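Grip faults, week two

The arm dropped the can again in May, and this time I kept the logs. Out of 276 pick attempts, 32 ended in what our software calls a slip event. I wanted to know if they were real slips or a sensor problem, so I spent most of an evening reading force traces.

Some background. The arm runs a Stakcombe controller with a two-finger gripper, and I wrote the pick routine on top of a library Kheri Kinyua maintains. It closes until the force reading crosses a threshold, waits, then lifts. If the reading falls during the lift, the arm is supposed to stop and lower. On the bad runs it kept going up and let go at full height. A full can falling from there could land on a hand, and I had been reaching in to reset objects between runs. 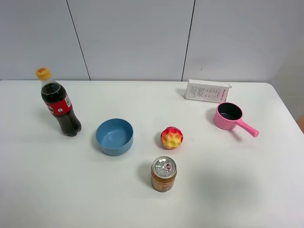
The test objects, spaced out for a run.

The first thing I checked was whether the fault followed the object. The bowl gave me nine slips and the can gave me most of the rest. The toy fruit never slipped once. I had expected the bumpy one to be the trouble.

Then I looked at timing. The stop command was being sent every time. It was also arriving late, by as much as 683 milliseconds, and by then the fingers had already opened. Réjean Simard asked if I had the logger writing to the same disk as the motion process. I did. When the log buffer flushed, everything behind it waited, including the stop.

I moved logging to a second machine and the delay went away. I don't consider that a fix. A stop should not share a queue with anything, so I'm rewiring it to go straight to the controller input, and Kheri is changing the library so a late stop raises a fault and holds the grip closed.

Until both are done I cut power to the arm before I reach over the table. It adds time to every reset and I should have been doing it from the start.

The slips themselves are still there, by the way. The threshold is probably too low for the can. I'll raise it next and rerun the same set.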